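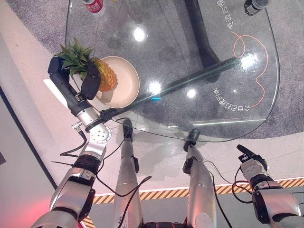

Glass table and a pineapple – where do I cut it?

Started by esayce_kitchen, 31 Oct 2023

esayce_kitchen
We moved into a furnished place and the table is clear glass with a wavy, rounded edge. The pineapple sits on it on a round beige plate with a low rim. Can I cut it up right there, or will I ruin the table?

TPretorius
Don't cut on the glass. It blunts the knife and you can chip the top. Don't cut on the plate either, the fruit rolls. Use a board with a damp cloth under it.

osian_g
I've cut fruit on a plate on a glass table for 20 years. No chips. Go slow and take the crown off first.

TPretorius
Luck. Ours got a chip in May and the quote for a new top was 600.

osian_g
600 for what, a Celwood? Mine was secondhand.

TPretorius
Skyrme, custom shape. Odd outlines cost more to replace. Ask your landlord before you find out.

Siwan R
Move the plate in from the edge as well. If any of it hangs over the side, one bump and it's on the floor. And if the fruit is lying down, turn it so the crown isn't poking out past the plate.

Is it ripe? Smell the base. Ours usually needs 2 days on the counter.

osian_g
They don't get any sweeter once picked. Just softer.

Siwan R
Softer is what I want.

esayce_kitchen
Base smells sweet, so I'll do it tonight. There's a Brovier board in the cupboard, I'll use that on the counter. Plate goes back on the table after – further in this time.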